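Kendar hand-guiding kit: review after a month of use

Mon 5 November

I bought the Kendar teaching kit to replace a setup I had built myself out of a game controller and a lot of scripts. The old setup worked, but every new task meant an evening of fixing the mapping before I could record anything. The Kendar kit is sold as something you clamp to the bench in the morning and record with by lunch. That was close to true for me.

What comes in the box: a small leader arm with a trigger handle, a clamp, a power supply, a wrist camera with a bracket, a pair of soft ribbed fingers, a foot pedal, and two USB cables. The recording software is a download. My follower arm is an older Kiiskinen that I already owned, and Kendar lists it as supported. If you have something else, check the list first. It is shorter than the product page makes it sound.

Setup

The clamp is good. It grips a thick tabletop without slipping and the jaws have rubber on them. The bracket for the camera is less good. Two of the screws were too long for my wrist plate, and I ended up using washers. Kendar should put a second set in the bag.

Calibration means holding the leader arm in three poses and pressing the pedal at each one. The manual shows the poses as line drawings, and the second drawing is hard to read. I had the elbow bent the wrong way and the follower went off toward the wall. The stop on the pedal worked — I was glad to find that out early. After the poses were right, the two arms matched well enough that I stopped thinking about the offset.

You can also teach by pushing the follower arm itself around with the motors slack. Kendar calls this direct mode. I used it for fixed positions, such as a start pose above the table, and it was fine for that. For whole tasks I prefer the leader arm. In direct mode my own hand kept getting into the wrist camera's view, and those recordings are no use to me.

Recording

My test work was plain tabletop stuff. Reach to a marked spot, close the gripper, come back. Then the same with a bin as the target. I put colored markers down so that I could repeat the same reach from one day to the next, and I left the bins standing at one side so the arm had something to steer clear of.

The live view from the wrist camera is on the screen the whole time, and after the first day I was steering mostly by that and hardly looking at the arm.
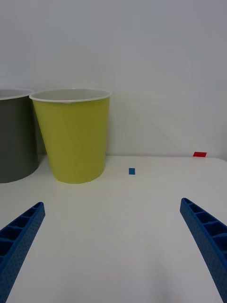
Wrist view: both fingers open, blue marker ahead, red marker back at the wall, bins to the left.

I like that the fingertips stay in view. With my old camera position I lost sight of them when reaching low and had to guess. With this one I can line up the gap between the fingers on the thing I want and go forward. Distance is harder. A single wrist view is poor at telling you how far above the table you are, and I bumped the surface a lot in the first sessions. The fingers took it without damage. A second camera from the side would help, and the software will accept one, but it isn't in the kit.

The trigger is the best part of the handle. It has a light spring and follows your finger closely, so you can close partway and hold. On my old controller the gripper was either open or shut. The wrist roll is the worst part. It has a stiff spot near the middle of its range and you can see it in the recordings as a small jerk. I wrote to Kendar and was told a revised joint is planned for December. They didn't say if current owners would get one.

I recorded 30 demonstrations of the longest task. At that length the handle gets tiring. There is nowhere to rest your forearm, and my shoulder was sore after 15 or so without a break. I now do them in short batches and put a folded towel under my elbow.

Software

The recorder does the basics. Pedal down starts an episode, pedal again ends it, and a long press throws the episode away. I used the long press all the time. It is much easier to drop a bad take right then than to hunt for it afterward.

Playback is clear. You can scrub through the camera view and the joint traces together, trim the ends, and add a text label. Export is to an open format and my training code read the files with one small change to the field names.

Problems I ran into: the program forgets which camera is which if you unplug one, labels can't be edited in bulk, and the disk-full warning only shows up once recording has already stopped. I lost an episode that way. There was one update during the month. It fixed a lag in the live view and reset my preferences.

Compared with others

Before buying I also tried the Flirkora handle at a demo day in Fokcombe. It is lighter in the hand and has no stiff spot in the wrist. It has no joints of its own, though. You wave it in the air and the arm works out how to follow, and near the limits of its reach the arm would stop while my hand kept going. With the Kendar leader arm I feel the limit at the same moment the follower gets there. I would still look at the Flirkora if you are short on bench space, as the Kendar needs a clear area next to the follower.

Would I buy it again? Yes, for a bench like mine and for tasks this size. For long recording days I would want the new wrist joint first, and some kind of arm rest.

Good: clamp, trigger, pedal, finger visibility, export
Bad: wrist roll, bracket screws, calibration drawings, camera naming
Missing: side camera, arm rest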